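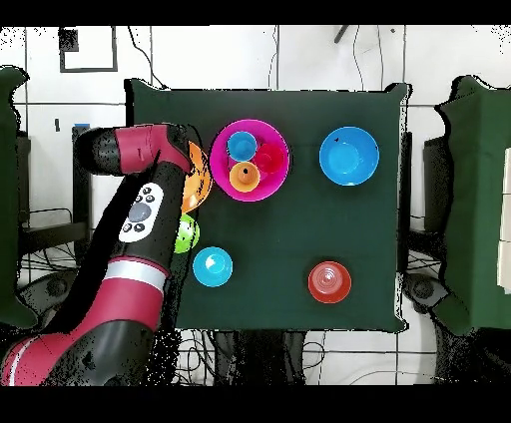

Photo: Clomier Tableware

Colored Plastic Tableware: Care and Safety FAQ
Last updated 2020-05-21

Which plastic are the bowls and cups made of?
All Clomier bowls and cups are injection-molded polypropylene. The color is mixed into the resin before molding and is not a surface coating.

Can they go in the dishwasher?
Yes, on either rack. Items made before January carry no dishwasher symbol on the base but use the same material. Turn off the heated dry cycle if your machine allows it.

Can they go in the microwave?
For reheating, yes. Do not use them to cook food high in sugar or fat, which can get hot enough to pit the surface. Lids must be vented.

What is the Prunolel line?
Prunolel is our heavier range for schools and canteens. The wall is thicker and the rim is reinforced. It is tested to 1,000 wash cycles; the standard range is tested to 200.
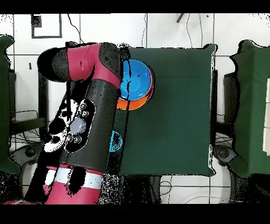

Do Prunolel and standard bowls nest together?
Only within the same line. A Prunolel bowl placed inside a standard bowl of the same nominal size will jam. To separate jammed bowls, fill the inner one with cold water and stand the outer one in warm water.

How do I remove tomato or curry stains?
Soak in a paste of baking soda and water overnight, then wash as usual. Do not use scouring powder. Some staining is permanent and does not affect use.

Are replacement lids sold separately?
Yes, in packs of 13, for the Presley and MacBrayne sizes. Other sizes are sold with lids only as a set.

How should worn items be discarded?
Replace any item with cracks or deep knife marks. Polypropylene is resin code 5. Check whether your local program accepts it.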